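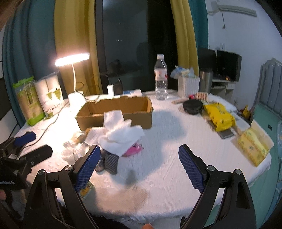 **Tissue paper** in packaging is a lightweight, soft sheet paper used to wrap goods, to separate them from one another, and to fill the empty space in a box. It should be distinguished from facial tissue, which is made to absorb moisture, and from kraft paper, which is heavier and stiffer. Packing tissue is sold flat, folded in quires, or on rolls, most often in white.

## Characteristics

Packing tissue is thin enough to be partly see-through in a single sheet. It creases easily and keeps its creases, a property that packers rely on: a sheet that has been crumpled takes up many times the space of the same sheet lying flat. Grades sold as acid-free are preferred for textiles, silver, and photographs that will be stored for long periods. Ordinary grades may yellow with age and are generally limited to shipping and gift use.

Colored tissue is common in retail. Its dyes can run when damp, and handbooks advise against placing it directly on pale fabric.

## Use in boxes

Tissue in a box serves as a wrapper, a divider, or a filler. Wrapping is done with one or more flat sheets laid at an angle under the item, the corners being brought over in turn. Dividing sheets are laid between layers of folded goods. Filler is crumpled by hand and pushed into corners and gaps.

Wide, shallow cartons present a particular difficulty. Small items slide sideways in them, and filler placed only on top does little to stop this. The manual prepared by Anneliese Kettler for the mail-order house Kuhlmann recommends lining the base first, setting the items down with space between them, and closing the gaps before any covering sheet is added. Kettler also allows 30 sheets for a carton of the firm's largest size, and 10 for the smallest.

Tissue offers limited protection against impact. Glass and ceramics are usually wrapped in tissue to guard the surface and then given a second layer of bubble film or corrugated board.

## Unpacking and sorting

When a mixed box is emptied onto a table, small goods are easily overlooked in the folds of the paper. Socks, wrapped sweets, and other flat or soft objects may remain underneath a heap of tissue after the carton itself has been cleared. Common practice is to lift the sheets one at a time, shake each over the table, and place them in a separate pile before the box is flattened. Plastic wrappers are kept apart from the paper, as the two are recycled separately in most places.

A pale, patterned tablecloth makes white tissue and clear film harder to pick out, and a plain darker surface is often preferred for this work. A low desk lamp set to one side helps to show raised edges, although a strong light close to the cloth may wash out detail directly under it.

## Reuse and disposal

Clean tissue can be reused several times. Sheets are smoothed by hand, or pressed with a cool iron between two cloths, and stored flat or rolled around a tube. In a household survey published by the Suritz Museum of Domestic Life, Consuelo Valdovinos and Finn Frerichs found that 46 percent of respondents saved tissue from parcels and that nine percent ironed it. The most frequent second use was stuffing shoes and handbags.

Acceptance of tissue for recycling varies. Its fibers are short, and some local programs decline it or ask that it be composted. Sheets with glitter, foil, or a plastic coating belong with general waste.

## See also

- Corrugated box
- Glassine
- Gift wrapping
- Void fill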